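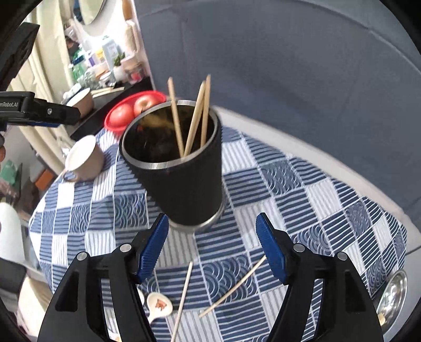
The gripper group has moved its Thursday sessions from the back bench to the round table, and the hand-held pair built over the winter is now in regular use. Members who last saw the project as a box of printed parts and a bag of screws will find it a good deal further on.

For those who missed the earlier notes, the aim is a pair of arms that can clear a table after a meal. The fingers are the same on the hand-held version and on the arms, so anything learnt by holding the tool in your fist should carry over. Myung-ja Son drew the fingers and has been through 4 versions of them. The first two flexed too much at the tip. The third was stiff enough but took twenty minutes to take apart, and people stopped bothering to tighten it. On the current version the screws go in from the face you can see, and one driver fits all of them.

The pads are blue and ribbed. We tried bare plastic, then strips cut from a bicycle inner tube, then a sheet of foam that Narayanan Kulkarni had left over from a speaker cabinet. The foam held well for one evening and then started to tear. The present pads were cast in the workshop in a mould made by Nuria Barrios, who has written up the mix and the curing time in the blue folder by the sink. Please put the folder back if you take it out.

Most of the recent work has been on things that are tall, narrow or badly balanced. A mug can be taken by the rim or the handle and is forgiving either way. A utensil holder with chopsticks standing in it is harder. It has to be taken low enough to stay upright, and if it leans too far the contents slide to one side and pull it over.

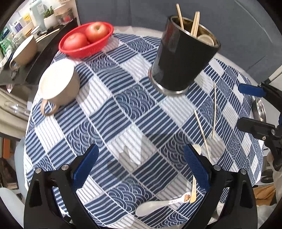
Photo: Krishnamoorthy Thevar

Spoons are the other problem. A ceramic soup spoon lying on cloth gives the fingers very little to get under, and the cloth bunches if you press. Jayanthi Rai found that coming in from the side of the handle, with the jaws only part open, works better than coming straight down. She has been practising with both china and wooden spoons, and would like to hear from anyone who has a different approach.

We have kept the patterned tablecloth on purpose. The tracking software, which we call Skisetti after the notebook it was first sketched in, behaved very well on plain white paper and much less well on stripes. It is better now, but it still loses thin sticks when they lie along the lines of the pattern. Narayanan is working through the 621 short clips recorded so far and marking the ones where this happens. Help with this would be welcome, and it can be done at home.

Spending to date stands at £200, nearly all of it on motors and fasteners. There is enough filament for another 2 pairs of fingers, after which we shall need to order more.

The next job is the wrist. The joint has some play in it, which shows up as a wobble when the arm stops quickly, and Myung-ja wants to try a larger bearing before June. If you have a small lathe or know how to use ours well, please speak to her.

Sessions start at 7 pm. Bring your own mug.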